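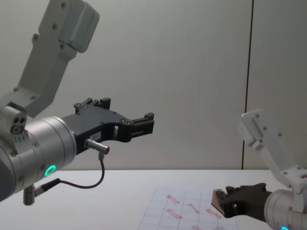 Two arms on one table: progress, and a reply about the cable

From: Krum Petek
To: Sovach Workshop builders list
Date: March 15, 2021
Subject: Re: [builders] Two arms on one table, how is it going?

Yiğit Kahraman wrote:

> Krum, I walked past the back bench and saw that the second arm is up! Great
> news. A few things I was wondering about, and I think others on the list are too.
>
> Are you still teaching positions by hand, or is there some kind of map now?
> When I tried this with my little desktop arm I had a list of positions with
> names like "drop3 new" and after a week I had no idea what any of them were.
>
> Also, that cable between the gripper and the wrist. I would worry about it.
> Mine snagged on the corner of a vise and took the plug with it. Did you think
> about tying it down along the wrist?
>
> And do the two of them share one coordinate system or does each have its own?
>
> Yiğit

Hi Yiğit, hi all,

Great questions, and I've been dying to write this up anyway, so get some coffee.

There is a map now, and it's a sheet of paper! I printed a grid with big cells and laid it flat on the white top, and both arms work from that. The reddish strokes are mine. Each one is a place where I touched a fingertip down while I was working out the offsets, and I drew them at a slant so I wouldn't mix them up with the grid lines. They've faded more than I'd like. Next sheet gets a better pen.

The nice thing about paper is that I can stand there with a coffee and say "one cell over, two up" and then type exactly that. My old file had 201 saved positions in it, with names even worse than yours. I threw the whole thing out one evening in November and felt wonderful — then I spent the next evening wishing I'd kept the home position.

Coordinates: each arm has its own, measured from its own base. The script we call Moltance sits on top and converts both to grid cells. It's 846 lines of Python and I wrote most of it twice. If somebody wants to read through the part that decides who gets to go into the middle, please do, because that's where I trust myself least. Right now it's very simple. One arm asks for the middle, gets it, and the other waits over its own side with the gripper open. Gaston is the one on the left, and he does a lot of waiting. The right one is carrying the little tan block over the grid at the moment, and getting it to come in at the same height every time has made me happier than anything else I've built in years.

The ring colors confused a couple of people who stopped by. Green-turquoise on Gaston, blue on the other. I set those myself so I can tell from across the room which arm my script thinks it's talking to. They don't mean good or bad.

Now the cable. You're right to ask! It hangs in a loose loop from the gripper connector, down and back to the one under the wrist. I did tie it down at first, snug along the metal, and it looked terrific. Then I turned the last joint most of the way around and it pulled so tight that I hit the stop button. So the loop stays for now. What I do instead is keep the tool height at least 60 mm above the table whenever the wrist is rotating, and that has been enough clearance so far. There is no vise anywhere near it, I promise. If anybody has used a spring clip or one of those fabric sleeves on a joint that turns this much, tell me how it held up.

The angled brackets were the fun part of the hardware. I drew the left one bent near the bottom so it'd stand clear of the connector housing, and the metal shop in Hollenstein folded them for me. My first drawing had the bend on the wrong side of a hole, which they caught before cutting. Very kind of them. I used screws everywhere, no glue, and I've been grateful for that more than once.

Things I'm stuck on, in case you like puzzles:

Speed. At the slow setting everything lands where it should. At double that, the block ends up almost 2 mm off, always toward the wall. I suspect the bench more than the arm, but I haven't bolted anything down yet to find out.

Handing over. I want the right arm to pass the block to Gaston in the air. Both scripts can reach the spot. I don't have a good way to decide when the first one should let go, other than a timer, and I don't love the timer.

Paper. It creeps if you lean on the table. Tape at the corners works until I need to change the sheet. Would a thin steel plate with magnets be silly?

The Moltance files are in the shared folder under my name, and there's a readme that is mostly true. If you want to try it, please come by while I'm there the first time, and keep your sleeves out of the middle. The stop button is at the front edge of the bench, on your right when you're facing the wall.

Yiğit, bring your desktop arm along! I'd love to see whether the grid part works on something that size.

Krum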